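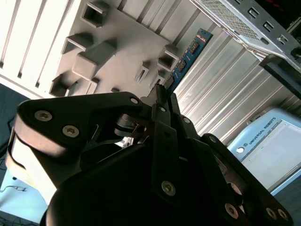

Search the archive
Enter keywords Go

Subject: Re: Re: Teaching by hand or by remote - which for fiddly assembly?
List: handson-automation

Hello all,

Sorry for the slow answer to this one. I had a reply half written in August, then we moved benches and it sat in my drafts while I looked for the right screwdriver bits. Quoting the original for anyone who has lost the thread:

> We have a small arm and a two-finger gripper and would like to
> show it how to fit parts into a desktop computer - memory first,
> then cables if we live that long. So far we have been taking
> hold of the arm and walking it through the moves, and it does
> the big moves nicely and makes a mess of the last little bit.
> A colleague says we should be driving it from a controller
> instead and never touching it. Before I spend money on that,
> has anyone here done both on the same job? And does it matter
> how the parts are laid out, or is that just tidiness?

I have done both, on very much this job, and I'm glad you asked because I have opinions and the people I eat lunch with have stopped listening to them.

Taking the last question first. No, it is not just tidiness. We keep the open case on its side on the slatted table, and next to it a grey plate with holders on it, printed, one shape for each sort of part. Before the plate we laid things out on a cloth, and every single demonstration began with a little hunt for the part, which the robot then dutifully learned as though the hunting were the point of the exercise. With a holder, a memory module stands or lies where it did last time, and the person showing the task can get on with showing the task. If you do only one thing out of this very long email, print yourselves some holders! Ours went through several rounds. The early ones gripped the parts far too well, so the arm would pick up the module and the plate together and carry the pair of them off in triumph. Open them out until a part drops in under its own weight.
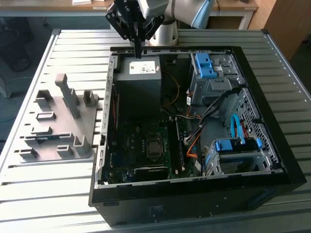
Reading time: 5 minutes

Now, by hand or by remote. When you hold the arm yourself you get a lovely feel for the big moves - out of the holder, up over the wall of the case, round past the power supply - and anybody can do it after a cup of tea and a short talk. The trouble is at the end. You are leaning over the case with both hands on the wrist, your own head is in the way of the camera, and when the module touches the slot you press it home with your shoulder without noticing. What gets recorded is a set of positions. Your shoulder isn't in it. So the robot comes back later, goes politely to the same spot, and stops there with the module sitting on top of the slot like a hat.

By remote you lose that. You sit to one side with a controller (ours is from Beltia, and I wouldn't call it pretty) and you look at what the robot's cameras look at. If you can't see the slot, neither can the robot, and you find out straight away and come in from another side. My first tries were dreadful, I don't mind telling you. I was slow, I overshot, I said things to the arm. After 20 runs I was passable, and the recordings were already more use to us than the smoother ones I had made by hand.

One warning about remote work: people wait. They get near the board, lose their nerve and hover for ages, and the hovering goes into the data with everything else. We trim it out now, but it is kinder to teach people to back off a little and come in again than to sit trembling over the socket.

The other thing I'd pass on is to practise the holders separately from the computer. Take something long and thin, pick it up, put it away again, and do that until you are bored. Lining a narrow part up with a narrow opening, seen from a camera down at the wrist, is most of the skill, and you can learn it without going anywhere near a motherboard. It also shows up worn fingertip pads. Ours get rough at the top edges and the part starts to swivel as you push, and for a whole week I put that down to my own clumsiness when a new pair of pads would have sorted it out.

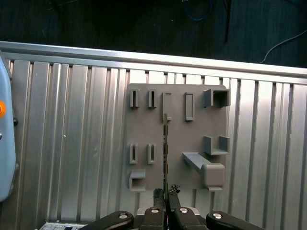 A reader on the digest wrote to me off-list to say that I am being unfair to hand guiding, and that at Halász they use it all the time for the approach and then change to the controller for the last 5 centimetres. The same message says the join between the two never bothered the learning, provided the gripper came to a full stop before the change, and that new starters are much happier when they are allowed to touch the machine on their first morning.

I think that is a fair point, and I have been turning it over since. We tried something like it with the Tetik software and gave up, but we gave up because it threw away the first moments after every change, and that may well be mended by now. If someone has a recent version running I would love to hear. Where I would still be stubborn is over cables. A cable doesn't stay where you left it, the flat ones spring up in a loop and the bundled ones roll, so a path you have walked by hand is out of date almost as soon as you let go. For cables I want a person watching and correcting the whole way, and that means remote.

As for the spending, please don't buy anything grand. Borrow a controller first if you can. Do the same small job both ways, with 2 people, and swap over halfway so that you aren't just finding out which of you is the more patient. Write down what went wrong in plain words straight after each run, since by the afternoon you will have forgotten. And have a camera standing off to the side as well as the one at the wrist. The side one is dull nearly all the time, but it is the only one that tells you the arm has been leaning on the case.

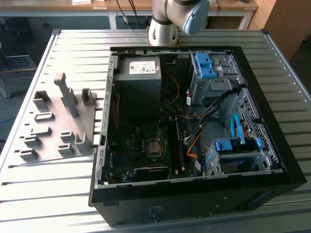 Could you say a bit more about where the side camera goes, asks a message that arrived while I was typing this, because theirs is up high and all it ever sees is the top of the gripper. Ours was like that too! Bring it down and round until you can see into the case and have the holders in view at the same time, then drive the arm to the far end of its reach and check that it doesn't hide the memory slots on the way. You won't get every corner. We gave up on the bit under the drive bay and let the wrist camera deal with it.

The same message wonders about lighting. We get strong light from one side and it throws shadows off all the holders, and so far I haven't found that it matters much for the picking up. Shiny metal inside the case is more of a nuisance. The Drosteck people had a thread on this a while back, somewhere in the archive, with a suggestion to record part of your set with the blinds down, and I keep meaning to try it.

I will put our holder drawings up once I have taken the rude words out of the layer names. If you would like them sooner, write to me directly and you can have them as they are.

Warm wishes to all, and good luck with the cables

Contact the list owners | Copyright remains with the authors of messages | Back to top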